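Print this page | E-mail this to a friend

Bedroom Folding and Bed-Making Sessions: People Wanted at Amalel House, Kellavcombe

We're looking for 14 people who fold laundry at home and would like to come and do it with us in October. You don't need to be good at it! If your sweaters end up in a heap on the chair, we want you just as much as the person whose drawers look like a store display.

Sessions happen in the upstairs bedroom, room 201, which is set up like a bedroom anybody might sleep in. There are floral sheets, a pink quilt, and clothes spread out on the bed. Dark, fuzzy knits come up a lot, because they are big and floppy and everyone has their own way with the sleeves. 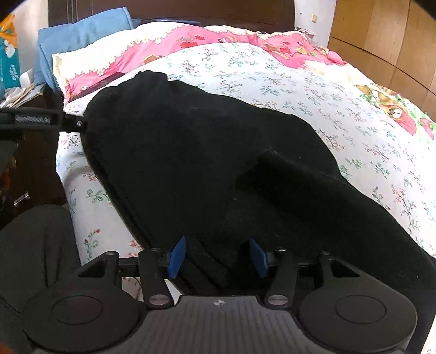 What you'll do

You'll come for three visits, each starting at 8 in the morning. On each one you work through a pile of clothes on the bed, fold them the way you would at home, and then put the bedding straight. Go at your own speed. Some people lay a garment out flat and smooth it with both hands first, others grab it by the shoulders and are done in seconds – both are great. We'd love to hear you talk while you work if that comes naturally, and if you like quiet, that's fine too.

Now and then we'll ask you to start over from a crumpled heap. It's a good test of habits, and people tend to have strong feelings about it. The room stays as lived-in as we can keep it, with tissues and papers on the nightstand and a frilly pillow at the head of the bed.

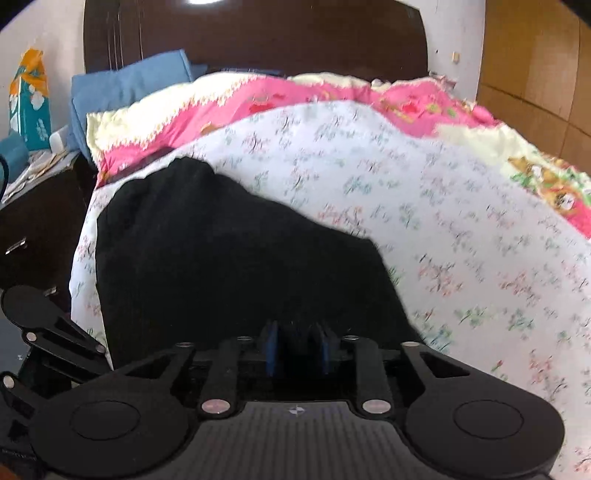
Who can join

Anyone over 18 who can stand and bend for the length of a visit. Left-handed folders, please write to us, we are short of you. Couples and roommates can apply together but will fold separately. Let us know about any allergy to detergent or wool.

You'll get a flat payment after your last visit, plus bus fare from Nondmont or anywhere closer. Coffee is in the downstairs kitchen.

How to apply

Send a few lines to Botond Magyar at the Farkas Home Studies office, Amalel House, Kellavcombe. Tell him who taught you to fold (or that you taught yourself) and which piece of laundry you like least. Fitted sheets are nearly everyone's answer so far, so feel free to surprise him. He'll write back with open times.

Contact | Copyright Farkas Home Studies | Back to top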